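4. Task Setup and Student Build

4.1 Course context

The work was done inside a one-semester project course at Gronstead, open to second-years with no robotics background. Four students built the task, one instructor (Brunet) supervised. Most had written Python before, none had touched a simulator. Two weeks went into installs alone. We report the build in the order it happened becuase the order mattered for what got cut.

Original plan was a full table-clearing task. Plates, cutlery, bottle, all of it, in one long episode. Dropped after the first review. What remained is a single pick-and-place: tomato goes to a goal marked on the counter, other objects act as distractors. Same room for every run, object poses change.

4.2 Simulator and wrapper

We used the department's simulator install with a thin wrapper, Idel, written by Dow and Huaranga. Idel does three things. Resets the room, samples object poses, logs joint states and camera images to disk. Everything else (physics, rendering, contact) is left to the simulator defaults. We did try tuning friction on the tomato and went back to defaults, grasps got worse, reason unknown.

Room assets came from a free kitchen pack plus whatever the students liked. No effort made to match a real kitchen. Scale was checked by hand against the arm's reach, first version of the island was too long and the far end could not be reached at all. Shortened twice.

4.3 Demonstrations

Demos were collected by keyboard teleoperation. Skinner and Mackay drove, the other two watched the logs. A demo counts if the tomato comes to rest touching the goal marker and nothing else has fallen over. Total attempted 518, kept 411. Of the rejected ones most were dropped tomatoes, then bottle knocks. A smaller group was thrown out for long pauses, the driver had stopped to look up a key.

Keyboard control is slow and the demos show it. Motion is in straight segments, one axis at a time, with visible corners. We considered smoothing and did not, wanted to see what the policy would do with it. It copies the corners. See 4.6.

One note on drivers. Skinner's demos are shorter than Mackay's and approach from above, Mackay tends to come in from the side. Both kinds were kept in one set and not labeled. In hindsight a label would of been cheap and useful.

4.4 Object placement

Poses are sampled on the counter top at reset. Tomato, plate and bottle each get a region, regions may overlap slightly, and a reset is redrawn if two objects touch by more than a small margin. The plant and the small utensil on the raised back counter are fixed. So is the chair. These are there as visual clutter only and the arm has no reason to go near them.

The goal is a flat red square with no collision body. Color was a student choice and in our view a poor one, given that the tomato is also red. Left in on purpose after discussion, as a mild test of whether the policy tells the two apart. Figure 1 has one layout, with the tomato by the plate and the marker lying between tomato and bottle. 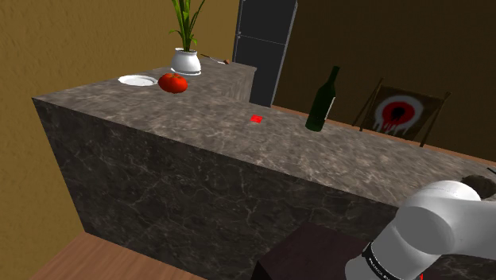
Figure 1. Task room as rendered, arm at right. Goal is the red square on the counter top.

4.5 Evaluation protocol

Each trained policy was run on 200 held-out layouts, one attempt each, no retries. Seeds are shared across policies so layouts match. Success is the same rule as for the demos. Time limit is fixed and generous; almost no runs hit it, failures come early.

Baseline is a scripted controller, Hao, which reads the true object pose and moves straight there. Not a fair comparison (the policy only gets images and joint states) but it gives the students a ceiling to look at. Brunet scored a subset by eye to check the automatic rule. Two disagreements, both with the tomato resting right at the marker edge. Rule kept as is.

4.6 Problems during the build

Logging bug, first batch. Images were saved one step behind the joint states, and 55 demos had to be re-recorded. Found by Huaranga while plotting something else. Those runs are not in the totals above.

Corners. The policy stops briefly at each change of axis, as the drivers did. Sometimes it does not start again. Adding a little noise to the joint inputs during training reduced this but we did not measure by how much.

Red on red. A few rollouts ended with the gripper closing over the marker, tomato untouched. Mostly when the tomato was behind the bottle from the camera's side. A repeat with a blue marker is planned for the January group at Farumdale, using the same seeds.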